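Histen Kitchen Challenge

The Histen Kitchen Challenge is a student robotics competition in which teams program a single robot arm to handle kitchen items on a table. It is run as an extension of an undergraduate course at Muladley, a technical college, and is open to students who have finished the first half of that course. The organizers describe it as a test of "everyday robot skills." Critics, including several former entrants writing in the student paper, have questioned whether the tasks have much to do with everyday life at all.

Background

The challenge grew out of a final assignment in which each team had to move one block from one marked square to another. Most teams passed it by recording a fixed set of arm positions and playing them back. The course staff replaced the blocks with toy food, dishes and a small oven, and the assignment was later split off as a separate contest with its own rules. It takes its name from the building where the lab is housed.

The first rule sheet claimed that playback would no longer work. This was only partly true. In the first season the items were always set out in the same places, and at least two of the better-placed teams are known to have used recorded motions for most of their runs. Random placement was added for the second season.

Format

A team has 6 members at most. Each team gets 45 minutes of setup time with the arm, followed by a set of scored runs. A judge draws a task card before each run, places the items according to the card, and starts the clock. Typical cards ask the arm to put a named fruit on a plate, move an item from one container to another, or open the oven door. Longer cards combine several of these steps.

Students may not touch the table or the arm once a run has begun. Pressing the stop button ends the run, and the team keeps whatever points it has earned so far.

Teams may use any software they like, but the arm, the gripper and the cameras are the same for everyone. A basic control package called Rarno is supplied. It handles simple reaching motions and little else, and its documentation has been described in student reviews as thin.

Scoring

The maximum score is 1,000 points. Points are given for each finished step, with deductions for dropped items, contact with the table and use of the stop button. The oven door carries more points than any other single step, a choice that has been argued over since it was introduced. A door turns on a hinge, so the gripper has to follow a curve while keeping hold of the handle, and small errors in position tend to build up along the way. Supporters say this makes it the most useful part of the contest. Others point out that a team can practice on one door, on one oven, for a whole term and learn very little about doors in general.

The highest score claimed on the challenge's web page was recorded under the first-season rules. The page does not mention the difference, and comparisons between that score and later ones should be treated with care.

Results

The most successful entry to date is Söderlund, a team that placed first in two seasons in a row. Its program combined a simple color-based method for finding the fruit with a hand-tuned routine for the oven door. The team's own report is frank about the limits of this approach. Under different lighting the color method confused the red toys with one another, and the door routine had to be adjusted again whenever the oven was shifted.

An event summary dated October 10, 2021, states that teams attempted 193 scored runs over the season and calls the results "highly encouraging." It does not say how many of those runs were completed without a stop. Students who later asked for the full run log were told that it had not been kept in a usable form. The summary also says that around half of the entrants went on to further robotics courses, but gives no source, and since the contest is only open to students already taking such a course, the figure is hard to read as an effect of the contest.

Reception

Views among students are mixed. The practical side is generally liked, and many entrants have said that an afternoon with a real arm taught them more about sensor noise and calibration than a term of simulation. The most common complaint is access. With one arm shared among all teams, practice slots in November fill up fast, and teams with members who can come in at odd hours have a clear advantage.

A second line of criticism concerns the items. Toy fruit does not bruise, plastic dishes do not break, and nothing is heated or cleaned. The organizers have answered that the contest is meant for beginners and that safe, cheap items allow more runs. That is a fair reason to use toys, though it sits badly with promotional material that talks about preparing robots for the home.

A proposal to publish a list of known failures after each season, alongside the scores, was put forward by former entrants. It has not been adopted.
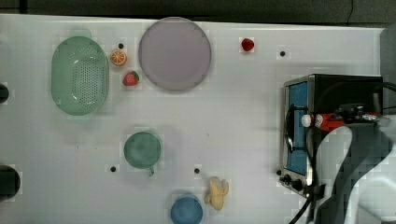

Changes under discussion for future seasons include a second oven with a different door, a cap on practice hours per team, and a requirement that all run logs be made public. Only the cap on practice hours has been drafted as a rule so far, and the draft does not say how it would be enforced.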